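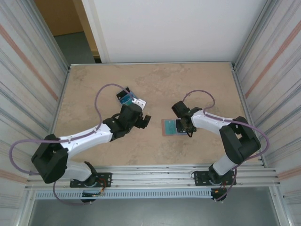 Slide 1. The two-arm cell, both arms on the front rail.

Good morning. The title in the program says "Keeping a Two-Arm Cell Running," and I want to lower expectations right away. This is a talk about cables, bolts and a notebook. If you came for the learning part, the Jinura people have the room after lunch.

Leave slide 1 up for this whole section.

The cell is called Brullero. I look after it, and I did not choose it. Two arms, one table, one enclosure. When it was pitched to us the phrase was "low maintenance." I have kept a log since February and it has 194 entries. Some of those say "looked, fine." Most don't.

Start with the mounting. Each arm sits on a black plate with a grid of holes, and both plates are fixed to the same grooved aluminum rail along the near edge of the table. The sales argument for a rail is that you can slide things. I would ask anyone who says this when they last slid one. We moved the left plate once and spent 17 days chasing an offset we had put there ourselves. Now there is a scribed line at each plate, and if the plate is off the line we stop and find out why before anybody touches the software.

(Pause. Somebody usually asks about dowel pins here. Yes, pins would be better. We don't have them.)

Torque check on the plate bolts is every Thursday, before power-on. It takes six minutes. I was told we could drop it to monthly. I tried monthly. We are back to Thursday.

Next, the purple lines. One per arm, up over the wrist in an arch, back along the forearm, around the elbow and down to the base. Look at how much slack there is outside the elbow on the left. People see that loop and want to tie it down. Please don't. We tied it down, and the strain went straight to the wrist end, where it is hardest to reach. Replacement took a morning and we lost the afternoon to re-homing.

The opposite mistake is also available to you. Too much slack and the line lies across whatever you are trying to pick up. I have read the Skundero routing guide, and it gives one loop length for all poses, which I do not believe. Ours was set by running both arms slowly through their full reach with a hand near the stop button.

Go to slide 2.

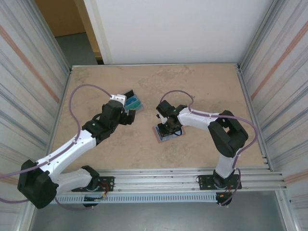

Slide 2. Left gripper holding the box, right gripper down on the square pad.

This is the kind of pose I use to judge a repair. I don't trust a self-test that runs with open grippers in free air, because every arm passes that. Give the left one a box to hold and have the right one press on something flat, and then go and look at the wrists.

On the right arm, the thing to watch is the gripper pointing straight down. If the wrist has play in it, pressing is where I find it. I put a hand on the forearm link and feel for a tick. This is a crude method. I have compared it with the joint report from the Iwasaki diagnostic tool and the hand found play first in 7 cases. The tool never found it first. Draw your own conclusions, and be careful, it is a small sample and I own the hand.

There is a small green light on the right gripper. Visitors like it. I would warn you against reading "healthy" into a light. In our log there are entries with a green light and a loose finger screw on the same line.

Wiring at the bases: look at the short wires by the left base. They get brushed by sleeves, and we had an intermittent fault that I blamed on firmware for far too long. Check the connectors by hand, power off. Do it before you open a ticket, and certainly before you accept an update as the fix – I have had two updates "fix" a connector that somebody had nudged back in.

Skip the cost slide if we are past 10:40.

What I would want from a vendor: a spare line in the crate, a printed torque value, and a wrist cover that comes off without removing the gripper. We have asked for all three. So far we have the torque value, handwritten.

Questions. The log template is at the back table, take a copy.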